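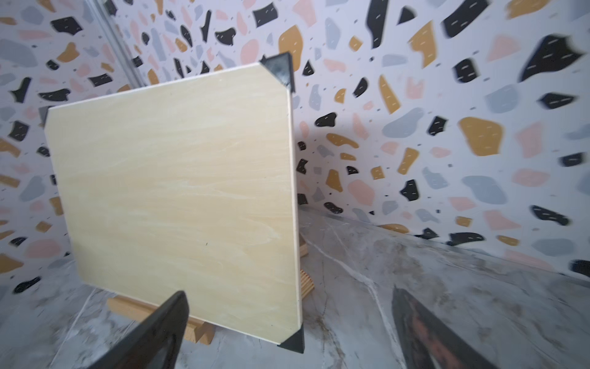

Kesier Board Corners is a set of recordings about one small job: putting corner protectors on a thin wooden board and taking them off again. The protectors are the black triangular sort sold for shipping panels and picture frames. Each one slips over a corner and grips both faces. A board can be worked on lying flat or standing up, and both positions are in the set. When it stands, it rests on a wooden easel stand with a ledge along the bottom and a slatted back, and the lower corners are harder to reach because the ledge is close to them.

Contents

The set holds 1265 recordings in 17 sessions, all made in February. Each recording has a start state, an end state and a one-line note in plain English. The notes were written by Aoi Imai and checked by Sizwe Venter.

Start states are written as a position followed by the corners already covered, for example "flat, right upper, right lower". Left and right are always as seen from the front of the worktop. A protector that is on but not pushed fully home is marked "loose" — please don't merge these with the covered ones.

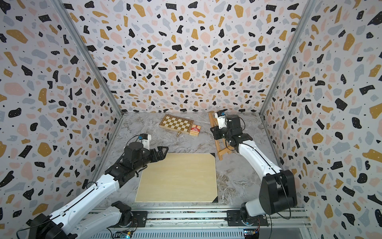 Board lying flat, with protectors on both right-hand corners.

Materials

The boards are light wood with a pale face and were cut to one size by Marino. We bought 8 and kept using them for the whole month. They were not sanded or varnished between sessions. The grain differs a good deal from one board to the next, and the board number is in the session file if you need to tell them apart.

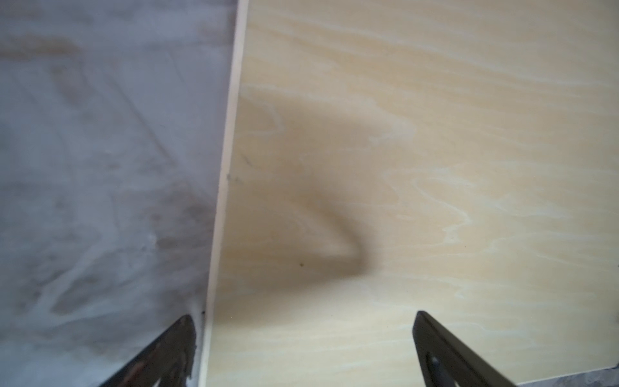 The worktop has a grey marble pattern and was wiped down each morning. Protectors came from a single bag and are not numbered.

Known problems

In 4 recordings the note gives the wrong corner. They are listed in errata.txt and have been left in place.

Sessions recorded after 5 pm have a separate lighting entry.

Contact

Questions about the notes go to Pilar Sosa. Corrections can be sent to Joon-young Min, with the session and recording number in the subject line.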